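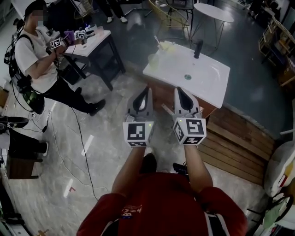 Workshop news: the hand-held grippers

The gripper build at the Gernance workshop has reached the stage where two people can work side by side, each with a pair. The pairs are white, with a curved body, a dark pad on the finger and a cube of printed markers near the wrist. Small green lights on the cubes are lit while they are in use.

Ankica Leka started the build in April after the group agreed that its small arm, the Vidmar, needed better examples to learn from. Steering it with a games pad was slow and gave jerky results. With the hand-held pairs, a person picks things up in the ordinary way and the movement is recorded. The markers let the software work out where each hand is.

The bodies are printed in two halves and screwed together. The first set took most of a week, mainly because the trigger slot came out too tight and had to be filed. Ankica has since opened it up in the drawing, and the later parts went together without filing. The finger pads are cast in a mould at the workshop. They wear at the tip and we expect to replace them after roughly 200 picks. Spares are in the drawer marked Gonel, along with the screws.

Recording is done at the tables, with a few household things to reach for, such as a bottle and a cup. One of the two pairs runs from a backpack, with cables down to the hip. Please watch your feet, as there is also a cable across the floor during sessions. The white tape on the floor should be left where it is.

We are aiming for 2000 short recordings before anything is tried on the arm. Each one should be a single action, such as moving a cup from one side of the table to the other. If you drop something, stop and start again. Do not save the attempt.

Two jobs are still open. The cable clips on the backpack work loose when the wearer bends down, and a sewn loop would probably hold better. The Stinex program that sorts the recordings also needs someone to go through its folder names, which have become muddled.

Sessions are on Monday evenings, starting at 6 and finishing when the workshop closes. New members can join in after a short introduction, and there is no need to know any programming. Rolled-up or short sleeves are best. Please put the grippers back on charge before you leave and write any damage in the book by the door.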